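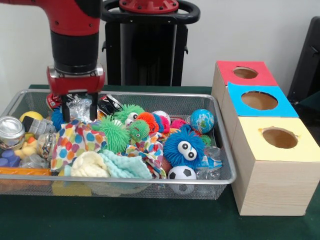

Fig. 1. The mixed basket on the green cloth, nice and full.

Session 2 – Sorting a muddle

Right, these are my notes from the second session, tidied up a bit for those of you who missed it (and for Jennylyn Yap, who asked for them twice!). Bring them along next time, as we'll be scribbling on them.

Last time we talked about why a jumbled basket is such a good starting point. I love a proper jumble. If you hand someone a neat row of toys they'll sort by colour every single time, but give them a basket like the one in Fig. 1 and they have to stop and think. Does the polka-dot cloth go with the soft things, or is it a wrapper for something else? Is the silver can a toy at all? And where on earth do you put a crinkly clear bag?

A few words to have ready, because I'll use them all session:

Property – something you can say about one thing on its own (spiky, yellow, squashy).
Group – whatever you've decided belongs together.
Rule – the sentence that tells a stranger how you did it.
Leftover – anything your rule can't place. Leftovers are fine, please don't hide them under the cloth.

Ah-rin Joo asked whether a thing can sit in two groups. In your head, yes, as often as you like. On the table, no, you have to plump for one and write down what you nearly did instead.

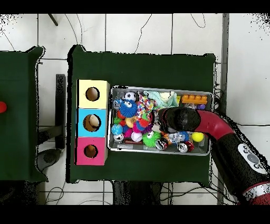 Fig. 2. Tray of toys with the three holed boxes stacked beside it: yellow, blue, pink.

Now for the boxes. Three boxes means three groups, and I'd like you to try it on paper before anybody touches a toy. Using Fig. 2, have a go at "balls" as your first group. Easy, you'd think! But the football, the baseball and the blue spiky one with the cartoon eyes don't have all that much in common once you start arguing about it, and the people who went for "things with a face" had just as good a case. The rope-like toy with the rainbow stripes caused the longest row of the afternoon.

For next time: write one rule for each box, no more than 11 words apiece, then a paragraph (100 words, 200 at the very most) on your leftovers. Swap with a neighbour and see if they can follow your rules without asking you anything.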